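Corimstead open day, 10/04/2026

I've wanted to get inside the dialect archive at Corimstead for years, so when the Friday open day came up I was on the early bus with a thermos and far too many pens. It was worth every minute!

The archive lives on the top floor of the old Hodžić building, up three flights of stairs (there's a lift, but it was busy with a tea trolley). It began as one teacher's box of cassettes and now holds 213 hours of people talking – farmers, nurses, kids in playgrounds, a woman describing how to pluck a duck. Most of it was recorded within a day's drive of the town.

Vasilis Vasić led the morning tour, and I could have listened to him until dark. He played us the same short sentence from several speakers, all born within a few streets of each other, and asked us to guess who was oldest. I got it wrong. The speaker with what I'd have called the "old" vowel in *dance* was a teenager who'd picked it up from her grandmother, and the eldest had spent most of his working life at sea and sounded like it.

Then we moved on to words. They have a card drawer for everything you might call the strip of grass between the footpath and the road, and it's a full drawer. Nature strip, verge, berm, boulevard, and a few I'd never heard in my life. Somebody in our group offered a new one from her mum, and Vasilis wrote out a card for it on the spot.

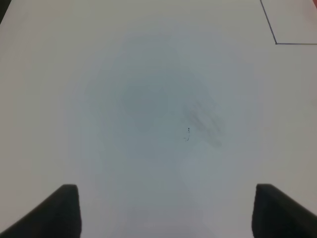
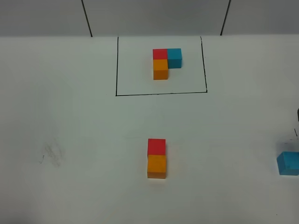
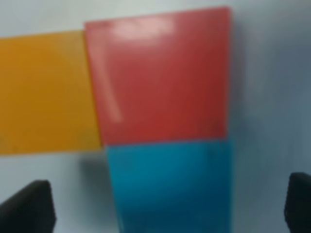
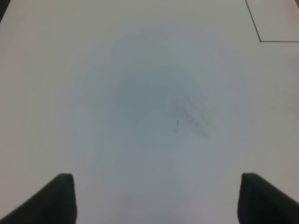

Vasilis said no when I asked whether television was flattening everyone's accent, and added that people have been asking him that since he started. Kids take their vowels from other kids, he told us, and the telly mostly hands them new words to try out. I'm still chewing on that one, because my own nephew says "zee" and I'd blamed the cartoons. A letter of the alphabet is more like a word than a vowel, I suppose, so perhaps we're both right.

After lunch came the listening booths, where you can search the recordings by word using a program called Nuvel. It's a bit slow and it doesn't like apostrophes, but what fun. I typed in "yous" and got pages of it, from all sorts of people, including a school principal. I also tried "Woltatari", the name of the creek where my dad grew up, and found two brothers arguing over how to say it. Dad says it a third way.

Entry was free, and the booklet of local words is $3. I bought one for myself and one for Dad. The next open day is in August and places are capped at 400, so book early if you want a booth. Bring your own headphones if you have them – the ones supplied pinch a bit.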